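Chores in simulation, part 2

Puseneck is my home simulator for a two-arm robot. The question for June is whether the Stiltano controller can tidy a room without help. 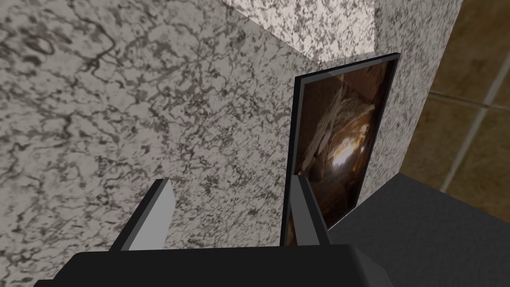 Thin, flat items remain the worst case. Grasp planning wants two opposing faces. A framed picture leaning on a stone pillar offers an edge at a skewed angle, and the open fingers have to line up with it first.
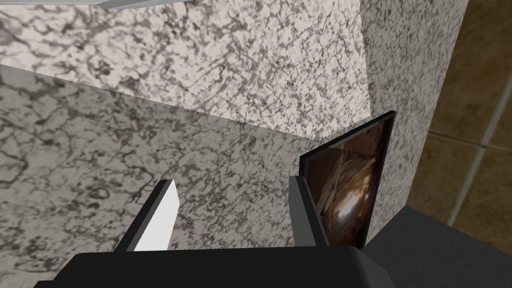
Over 60 trials, Stiltano dropped 3 frames and timed out on some 2 more. Fine for a simulator – not for glass.

Remaining tests:

- Clear a dresser top, mixed objects
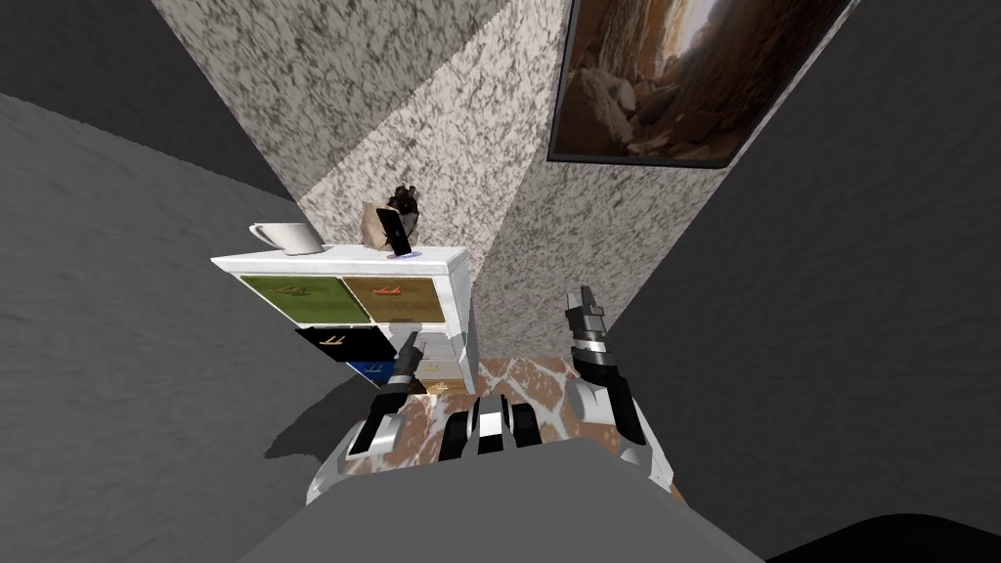
- Open a cabinet with one gripper occupied 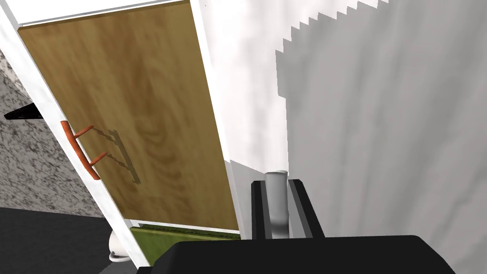 Gray cylinder in the gripper, cabinet door in view.

The door test uses the older Kurnora contact model. Handle friction is still set by hand.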